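Keeping a paper ledger for a small household

Print this post | E-mail this post

April 2022

I have kept our household accounts on paper for 14 years, and a few people have asked me how I do it after I mentioned it in passing in the February post. So this is how the ledger works, what goes in it and what I have stopped writing down.

The book is a plain ruled one with two columns for figures on the right side of each page. I buy them from Ojala, the stationery shop near the bus station in Ternanby. They come with 280 pages, which lasts me a bit over two years at the rate I write. I have tried nicer ones. The paper was too smooth and the ink smeared when I turned the page.

Every purchase gets one line: date, shop, amount and a letter for the type. I started with a long list of types and it was a mistake. I would stand in the kitchen trying to decide if dish soap was "cleaning" or "kitchen" and then not write anything. Now I use F for food, H for house, T for travel, C for clothes and shoes, and M for everything else. M is always bigger than it should be. At the end of the month I read through the M lines, and if the same thing keeps turning up I know where the money went, even if it never gets a letter of its own.

I write the lines in the evening from receipts. Receipts go in a bowl by the door. If there is no receipt I write the amount on the back of another one. My husband was against the bowl at first and now uses it more than I do.

Kalevi Lappalainen, who I worked with at Odside for a long time, does his accounts in a spreadsheet and has tried to move me over more than once. His has charts. I can see why he likes it, and he can tell you in a few seconds what he spent on heating two winters ago. It takes me a few minutes with the old books. But I only want to know that kind of thing once or twice a year, and I remember what I write by hand much better than what I type. By the middle of the month I have a fair idea of where we stand without adding anything up.

The adding up happens on the last evening of the month. I total each page at the bottom as I go, so all that is left is to add the page totals and then sort them by letter. I check the final figure against the bank statement. For years I insisted that they match exactly. In one bad month I was off by 118 and spent two evenings looking for it – it was a dentist bill I had written down in the wrong book. These days, if the difference is small, I write it in as "unknown" and move on. 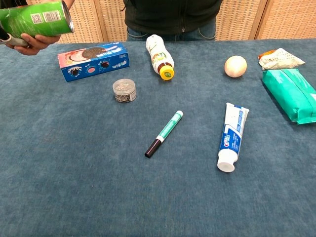 Groceries are the part of the ledger that changed most over the past year. Our food total for the winter, December to the end of February, came to 3801, and that was with no big holiday dinner and nobody staying with us. I went back and looked at the same three months in the last book and the difference was plain enough that I started writing out single items for a while. I don't recommend doing this for long, but a few weeks of it was useful. Fresh vegetables had gone up less than I thought. It was the small packaged things that added up, the ones I never look at the price of, like a green can with a barcode on the label that goes into the basket along with everything else. I had been writing those trips down as one F line and had no idea what was in them.

The other thing that changed is electricity. I used to put it under H with the rest, but since we switched to Bilon the bill comes every month and the amount moves around a lot, so I gave it a page of its own at the back of the book. I write the meter reading beside the amount. It makes it easier to tell a cold month from an expensive one.

Ville Saarinen wrote to ask if I set a budget. I don't, at least not a proper one. I know what is left after rent and bills, and I put a pencil line in the margin when we have spent half of it. If the line comes early, we eat what is in the freezer for a while.

I am on the last few pages of the current book now, and the next one is already in the drawer. The only thing I plan to change is leaving a wider margin on the left, as I keep running out of room for the date.

Print this post | E-mail this post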